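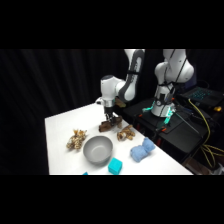
On May 15, 2023, a list member wrote:

> Did anyone make it to the Farnon open day in the end? I had it in the
> diary and then couldn't get a train past Ikent. I'd mostly like to know
> whether the arm was really running by itself or whether there was a
> person steering it behind a curtain. Also whether it's worth bringing a
> group of twelve-year-olds next time. They had a grim afternoon at
> the last lab we took them to, all slides.

Yes, I went, and I've been boring everyone at home with it ever since, so you lot can have a turn!

Your first question. It was both, and they were quite open about which was which. The first half of each session was a person driving the arm by hand, and the second half was the Xavier software on its own. They said out loud when they switched over. The person driving stood in plain view of us with the controller, so no trickery there. I asked if I could watch the controller instead of the arm for one go, and that was fascinating in itself. Tiny movements, and a lot of waiting.

The task sounds like nothing when you write it down. There are soft toys on a table, there's a grey dish, and the arm has to pick up whichever toy it's asked for and put it in the dish. But soft toys are horrible things for a gripper with two fingers. They squash, they roll over, a leg gets caught and the rest of the body swings about. The shaggy brown one was everyone's favourite and by a long way the hardest, partly (I was told) because dark fur against dark fingers doesn't give the wrist camera much to go on. The spotted one was much easier. The teal foam cube was a warm-up and it hardly ever missed that.

They had the wrist camera up on a big screen next to the audience, and if you go to the next one, stand on that side. I spent the first session watching the arm from the front like everybody else and then moved, and it was a different show altogether. You see just how little it has to work with once the fingers are down among the toys.

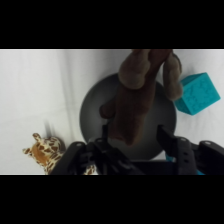
Wrist camera: brown toy over the grey dish, giraffe bottom left.

Some numbers for those who like them, copied off the poster by the door. They have 527 hand-driven runs recorded so far and want 1,000 before they train the next version. On the day we got through 140 attempts across all the sessions, hand-driven and automatic together. I did ask for the success rate on the automatic ones and was told it would go on the Brosinitz page once somebody has been through the recordings properly. Fair enough. My own impression is that it did well when a toy was lying on its own and got into trouble when two were touching. It would go for the gap between them, close, and come up with nothing. Then it tried again from nearly the same place, which got a groan from the whole room every time.

The best moment for me was a miss. It had picked up a toy by what I think was one ear, lost it on the way over, stopped, and went back down for it without being told. A big cheer for that. I asked whether it had been taught to do it and the answer was that the people driving drop things all the time too, so there are plenty of recoveries in the recordings. I love that the clumsy runs are worth keeping.

As for the twelve-year-olds, yes, bring them. No slides at all when I was there. Visitors were allowed to choose the next toy and call out where it should start, and the younger ones were much meaner about this than the adults. You do have to stay behind the tape when the arm is live, and each group is kept to 7 people, so you'd need to split yours up and find something for the others to do. There's a room with tea down the corridor. The sessions are twenty minutes, though ours ran over.

Grumbles: the sound. The talking was done from beside the arm with no microphone and I lost half of it from the back. And the signs from the bus stop run out at the second roundabout, so print a map.

I've got the handout here (four pages, mostly about how they set up the cameras) and can scan it if anyone wants it. There was talk of another day before the end of May but I haven't seen it announced. If somebody hears first, please post it here.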